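October 3, 2021

Broker notes, Nekora queue migration, continued from the notes in July.

Today I wanted to understand why the consumer on Gosska receives the same message two times after a restart. In July I wrote that this was fixed. It was not fixed, I only made it more rare.

Setup for the test: one broker, one queue (orders.in), one producer, two consumers. Messages are persistent. Prefetch was still at 300, the value I copied from the old Wainwright config without thinking much. Acknowledge mode is client, and the consumer calls acknowledge after each batch of 20.

First run. I stopped consumer A with a kill in the middle of a batch. The broker gave the unacknowledged messages to consumer B, as it should, and all of them had the redelivered flag set. But our handler does not look at this flag. It writes the row to the database before the acknowledge, so the part of the batch which A had finished was written again by B. In the table I found 18 double rows.

So the broker is correct and we are wrong. I write it here clearly so I don't spend another evening reading broker logs. 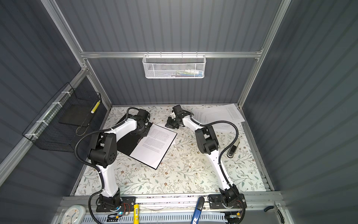 Left arm over the open folder, right arm on its own mount.

Second run. Prefetch down to 6, acknowledge after each message. After the same kill, one double row. Slower, of course, but I did not measure it properly and I don't want to put a number that I will believe later.

Third run. Same as the second, but with a unique key on the message ID in the table, and the handler ignores the duplicate key error. No double rows. I repeated it with the batch acknowledge back on and the result was the same. I think this is the way to go, and prefetch can be decided separately.

Things I still don't understand:

The Grorkholm client sets its own message ID when it forwards from the other queue. If it forwards the same message again after a timeout, does the copy have a new ID? If yes, the unique key does not help for these. Must read the forwarding code.

The dead letter queue had messages in it before I started. I did not purge it. Please don't purge it either, I want to look at the headers first.

Also the selector on consumer B was left from an older test (region = 'north'). I removed it before the first run, but the file in the repository still has it.

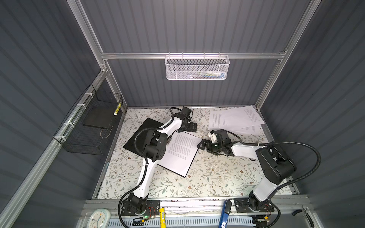 Jaime Falcão read the notes above and wrote back that the message ID is the wrong key in any case: the order number with the version is already in the body, and it stays the same however many times Grorkholm forwards it. He would also prefer a transacted session, so that a failed batch goes back whole.

I agree about the key. About the transacted session I am not so sure, it covers the broker side but the database write is still outside of it. Will try with the order number first, prefetch 20, and the same kill test.

To do: change the key, remove the selector from the repository, copy the dead letter headers to a file.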